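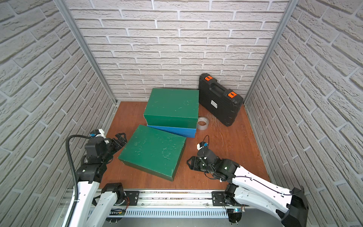 纳比拉·古奈姆(Nabila Ghoneim)做房屋清理已经十几年了。老人过世或者搬进养老院以后,房子要交还或者出售,里面的东西总得有人处理,家属就会找到她。她的公司叫 Irkar,办公室在费勒姆库姆(Feremcombe)火车站后面的一条街上,楼下是配钥匙的铺子,楼上两间屋,一间放桌子,一间堆着还没人来取的箱子。

我去找她谈的时候是上午,她刚从一个现场回来,下午还要去另一个。她让我先坐,自己把外套口袋里的东西掏出来放在桌上:卷尺、记号笔、一卷纸胶带、几张写了字的便签。谈话断断续续进行了三个多小时,中间她接了几次电话,她的搭档哈特姆·贝勒卡迪(Hatem Belkadi)也进来坐了一会儿。

## 入行

纳比拉原来在一家家具仓库做登记,工作内容是给入库的柜子、桌椅写编号和尺寸。后来她姨妈去世,房子是租的,房东给了一个月时间。

“我们家里人都觉得一个月够了。结果头两个星期谁也没动手,大家去了就坐在厨房里喝茶,说话,看照片。第三个星期开始吵架。最后几天什么都来不及看,叫了辆车,一股脑拉走。我母亲后来想找姨妈写的一本菜谱,找不到了,八成是跟旧报纸一起扔了。”

她说这件事以后过了大半年,她丈夫的一位同事也碰上同样的情况,问她能不能去帮忙看看怎么弄。她去了四天,画了一张房间图,把每间屋分成几块,一块一块地过。对方付了她钱,她起初不肯收。

“他说你要是不收,我下回没法把你介绍给别人。我想了想,收了。后来真的有人打电话来。”

头一年她还留着仓库的工作,只接周围几条街上的活。辞职是第二年年底的事。贝勒卡迪原来是搬家公司的司机,两个人在一栋没有电梯的楼里认识,他在搬五楼,她在清三楼,楼梯窄,谁先下谁后下要商量。

## 第一天不搬东西

现在她的做法基本固定下来了。接到电话以后,她先去看一次房子,只看,不搬。看的时候带着纸,把门窗、楼梯、柜子的位置画下来,量一下门宽。家属在不在场都可以,但她要求至少有一个人能在电话上随时回答问题。

“第一天动手是最容易出错的。人刚进去,看见什么都觉得要处理,抓起来就往袋子里放。其实最要紧的几样东西往往在最不起眼的地方。房产文件、保险单、存折,有人放在面粉桶后面,有人夹在电话簿里。我碰到过放在熨衣板套子里的,缝了一道线,摸上去有点硬。”

看完以后她会给家属一张单子,上面是需要先找到的东西。单子的内容每家不同,不过有几项总在上面:证件、钥匙、和银行有关的信件、药、没付的账单、宠物的资料。药要单独收起来交给药房。钥匙统统放进一个碗里,每把挂一张纸签,不知道开什么的就写“不明”。

“不明的钥匙最后总会剩下一把。房子都空了,它还在那儿。我一般交给家属,让他们带走。”

第二天开始分。她用四种颜色的纸胶带:留下、送人、卖掉、扔掉。还有一种不贴胶带,意思是没决定。没决定的东西集中放在一间屋里,通常是光线最好的那间,过两天再看一遍。

我问她没决定的东西多不多。

“开始的时候什么都没决定,到最后只剩一点。你要允许它们先待在那儿。有的人一上来就逼自己:这个杯子到底要不要?站在那里想十分钟。这样一天过不完一个抽屉。我说先放着,往下走,走完再回来,大多数时候回来一看就知道了。”

## 费用和时间

费用是家属问得最多的事。纳比拉不按件算,也不按重量算,按房间和天数报一个总价。她说这一行有些公司报价很低,条件是屋里所有东西归他们处理,值钱的他们拿去卖。她不接这种活。

去年她做过的一处小公寓,两间屋,收了 900。比较大的独栋房子,带阁楼和车库的,要 3,000。这里面包括车、袋子、两个人的工时,以及清完以后扫地。不包括刷墙和拆固定在墙上的东西。

“有人问为什么小公寓也不便宜。小公寓有小公寓的问题,东西叠着放,你得先把上面的拿开才看得见下面的,又没有地方给你摊开。大房子至少有地板。”

时间上她建议从第一次看房到交钥匙留 30 天。能短吗?能,但最后几天会很赶。她最短的一次用了六天,房东催得紧,家属又在国外,每天晚上要拍照片发过去,等对方醒了回复。那次以后她在合同里加了一条,家属超过两天不答复的物品,一律装箱寄存,寄存费另算。

隔壁那间屋里的箱子就是这样来的。寄存最久的一批,放了将近四年。主人每年打一次电话来,说下个月来拿,然后把寄存费付了。

“我也劝过他,说你看一眼照片,不想要的我替你处理。他说他知道里面是什么,他就是还没准备好。那就放着吧,他付钱的。”

## 纸

谈到纸的时候她说得最久。

家具好办,要就要,不要就不要。衣服稍微麻烦一点,得一件件翻口袋。最费工夫的是纸:信、收据、贺卡、剪报、学校成绩单、旅行时拿的地图、一沓一沓的照片。一个住了几十年的家,纸的数量会超出所有人的估计。

她处理纸有几条规矩。第一遍只看种类,不读内容。信归信,账单归账单,照片归照片,各用一只盒子,盒子上写房间和位置,比如“卧室,床头柜,下层”。她强调位置一定要写。

“你以后读到一封信,不知道是谁写的,可是你知道它原来放在床头柜里,跟结婚证放在一起,那你心里就有数了。要是全倒进一个大箱子,这些就没了。”

第二遍由家属来做,她不参与。她会告诉他们哪些账单可以放心处理,哪些最好再留几年,拿不准的去问会计。信她从不替人决定。

有一家人让她印象很深。母亲去世,留下三个儿女,大女儿住得最近,清理的事大部分是她在管。衣柜顶上有一捆信,用绳子扎着,信封上是男人的字,寄信人不是他们的父亲。大女儿拿着那捆信坐了一下午,问纳比拉该不该看。

“我说这个我没办法告诉你。她问,那别人家都怎么办?我说有看的,有烧的,有放着不动的。她后来把信带回家了,第二年寄了张贺卡给我,里面提了一句,说还没拆。”

照片的问题在于重复。很多人家同一张照片洗好几份,准备分给亲戚,后来没分出去。她建议每张留一份最清楚的,其余的交给亲戚自己挑。没有人认得的照片,她让家属先放一放,给家里年纪最大的人看过再说。

“年纪大的人认得出来。他们可能不记得今天早上吃的什么,但看见一张合影,能从左边一个个说到右边。你要在旁边拿支铅笔,写在背面。要铅笔,圆珠笔会透过去。”

说到这里她起身去隔壁拿了一个文件夹给我看,里面是空白的表格,一行一行:编号、在谁家找到、背面有没有字、认出了谁、谁认的。她说表格是在家具仓库那几年养成的习惯,填柜子和填照片差不多。

## 贝勒卡迪的部分

哈特姆·贝勒卡迪进来的时候我们正谈到阁楼。他坐在窗台上,没有脱手套。

他负责重物、车辆和垃圾场那边的事。他说阁楼最怕两样东西,一样是书,一样是水管。书重,好多人把整箱书搬上去就没有再搬下来,梁都压弯了。水管是怕踩。

“上去先看脚底下。有的阁楼只铺了一半板子,另一半是保温棉,棉下面就是楼下的天花板。我认识的一个人踩穿过,一条腿挂在人家浴室里。他没大事,天花板有事。”

他的做法是先铺两块长木板,走木板,箱子也从木板上往梯口推。书不用大箱子装,用小的,装满了一个人能拎得动。下梯子的时候一个人在上面递,一个人在下面接,中间不站人。

我问他有没有碰到过搬不出来的东西。

“钢琴。”他说。“钢琴,还有在屋里做的柜子。老爷子自己在卧室里打的,打得很好,打完了比门宽。搬是搬不出来的,只能拆。他儿子站在旁边看着我们拆,每拆一块他就说一句,这个榫头是我递的锯子,这块板是从哪里买的。拆了一整天。后来他把那些板子都带走了,说要在自己家里重新装起来。装没装我不知道。”

钢琴的情况更难办。旧立式钢琴没有多少人要,学校不要,教堂一般已经有了。他们在 Yammine 仓库租了一个角落,暂时放这类东西,等有人来问。偶尔有人来问。去年十一月来了一对年轻夫妻,给孩子找琴,音不准也不要紧,当场就定了。贝勒卡迪送过去的时候没有收运费。

纳比拉插了一句:“他还去给人家调了踏板。”

“踏板松了而已。”贝勒卡迪说。他又坐了几分钟,接了个电话,下楼去挪车。

## 家里人之间

我问纳比拉,这么多年里最难处理的是什么。她说是人,东西总有办法。

兄弟姐妹之间的争执,很少是为了值钱的东西。值钱的东西可以估价,可以卖了分钱,大家都明白规则。争起来的往往是一把勺子、一条毯子、厨房里用了很久的一只搪瓷盆。每个人都记得这件东西,而且每个人记得的都不一样。

“有一家人争一把削皮刀。木头柄,刀刃磨得很窄了。姐姐说妈妈用它给她削苹果,弟弟说那把刀是他小时候在市场上拿零花钱买给妈妈的。两个人都五十多岁了,为这个有两天不讲话。”

她碰到这种情况会建议轮流挑。抽签决定谁第一个,每人一次挑一件,挑完一轮换个方向再来。挑过的东西贴上名字,不再讨论。如果有两个人都非要同一件,就先拿出来,放在桌子中间,等其余的挑完再说。她说到了那时候,一般会有一个人让步。

削皮刀后来是姐姐拿走的。弟弟拿了磨刀石。

还有一种情况,家属里有一个人完全不来。电话里说什么都不要,你们看着办。她学会了给这样的人留一个箱子。

“不大的一箱。放几张照片,他小时候的成绩单,要是有他写给父母的卡片也放进去。封好,写上名字,交给其他人保管。我不告诉他。过几年他会问的,十个里面有七八个会问。”

她的客户伊斯拉·孟席斯(Isla Menzies)同意我打电话给她。她父亲的房子是两年前清理的。孟席斯在电话里说,她当时就是那个什么都不要的人。

“我跟父亲很多年不怎么来往。我哥哥打电话来问我要不要去,我说不去,都扔了好了。后来隔了一年多,我搬家,收拾自己的东西,忽然想知道他有没有留着我寄回去的明信片。我问哥哥,他说有个箱子。”

我问箱子里有没有明信片。

“有几张。还有一张我自己都忘了的,我七岁在学校得的游泳证书。我现在把箱子放在书桌下面,有时候脚会碰到。”

## 送给谁

贴了“送人”的东西去哪里,纳比拉有一本手写的通讯录。床单毛巾,旧的送动物收容所,新的送妇女庇护所。轮椅和助行器有一个借用点收,但要先消毒,还要检查刹车。眼镜送眼镜店。工具送给一所职业学校的木工课,那边的老师哈拉·莫尔西(Hala Morsy)每学期开学前会打电话来,说缺什么。

“她要夹子。永远缺夹子。我每次进人家车库都先看墙上有没有夹子。”

衣服是另一回事。慈善店现在收得很严,起球的、掉扣子的、领口发黄的都不要,送过去还要自己再拉回来。她按店里的要求先挑一遍,剩下的走纺织品回收。大衣她会多留意,冬天有一个地方专门收大衣。

书也不好送。百科全书完全没有人要了,不管装订得多漂亮。小说看运气。地方史和旧菜谱有人收,特别是里面夹了手写纸条的菜谱。旧地图有人收。她在一位退休邮递员家里清出过一套乡间路线图,沿途画了每家每户的狗,哪家的狗咬人,哪家的只叫不咬。那套图现在在费勒姆库姆的图书馆里,编号是 206。

“图书馆的人问我能不能写清楚来源。我说能,我有表格。”

她也提到一些不该送的东西。用过的床垫、没有标签的电热毯、旧的儿童安全座椅、自行改装过的灯具。家属有时候舍不得扔,觉得还能用,她会坚持。电热毯她当场剪断电线,免得被人捡回去。

## 年轻一点的客户

这几年有一种新的客户:人还在,身体也不错,自己想提前清理。多数是六七十岁,刚刚处理完父母的房子,不想让自己的孩子再来一遍。

柴玛·萨利姆(Chaimae Salem)是其中一位。她原来是中学地理老师,退休后一个人住。她请纳比拉来,每个月一次,每次半天,一次只做一个地方。第一次是走廊里的壁橱,第二次是缝纫桌。我去见她的时候已经做到了厨房。

“我母亲留给我一间屋子的布料,”萨利姆说,“她总说要做窗帘。我花了一个冬天才弄完。我儿子不缝东西,也不认识布料,留给他他怎么办?”

她给自己定的做法是每样东西写一张小卡片,只写他可能想知道的。桌上那只钟是谁送的,哪年停的。墙上那幅画不值钱,喜欢就留,不喜欢就送人。卡片写好了塞在东西底下或者背后。她儿子来吃饭的时候翻到过一张,看完又放回去了,什么也没说。

萨利姆说她并没有因此少买东西。上个月她还买了一套新的烤盘。

纳比拉觉得这类工作比较轻松,可以慢慢来,主人就在旁边,问什么都有答案。不过也有不顺的时候。有人清着清着就停下了,说今天不做了,你下个月再来。下个月去了,还是那个抽屉。

“我就坐下来喝茶。半天的钱我照收,这个事先讲好的。有位先生我们喝了三次茶,第四次他把抽屉打开了,里面是他太太的眼镜。他说这副留着,其他的你拿去。”

## 工具和零碎

应我的要求,她列了一下车上常备的东西,说给想自己动手的人参考:

- 纸胶带,四种颜色,不要用透明胶带,撕的时候会把漆带下来
- 粗细两种记号笔,铅笔,卷笔刀
- 结实的小纸箱,比大纸箱有用
- 厚一点的垃圾袋,薄的会破
- 手电筒和备用电池,很多房子已经断了电
- 劳保手套,另外备一副薄的,翻纸的时候戴
- 螺丝刀,钳子,一小瓶润滑油,锁经常卡住
- 水,吃的,卫生纸
- 一把折叠椅

折叠椅是后来加上的。家具搬走以后屋里没有地方坐,而家属到了最后一天常常想坐一会儿。

她说网上卖的那种整套标签用处不大,字太小。她试过 Bristinix 的一款登记软件,用了两个月,又回到纸上。软件要求每件物品必须选一个类别才能保存,她碰到一只装满纽扣的茶壶,不知道该选厨具还是缝纫用品。

## 最后一天

清完的房子她会从里到外走一遍。先看柜子顶,再看抽屉,每个抽屉都要整个拉出来看后面,信和照片容易从抽屉后沿滑下去。浴室的镜柜,烤箱底下的托盘,楼梯下面的小门,信箱。冰箱断电以后门要敞着。

然后扫地。她自己扫,从最里面的房间往门口扫。扫完把钥匙交给家属,让他们自己锁门。

“有的人锁了门马上就走。有的人锁了又打开,再进去看一眼。我在车上等,不催。哈特姆以前会看表,现在也不看了。”

下午的活在城北,一栋两层的房子,主人是位钟表匠,她只知道地下室里有很多小抽屉。她把卷尺、记号笔和胶带重新装回外套口袋,检查了一下手电筒,又从架子上多拿了两包小号的纸袋。我跟她一起下楼,贝勒卡迪已经把车开到门口,后门开着,正在把折叠椅往里放。

*采访整理于 2026 年 4 月 18 日。文中谈到的几户人家,细节略有改动。*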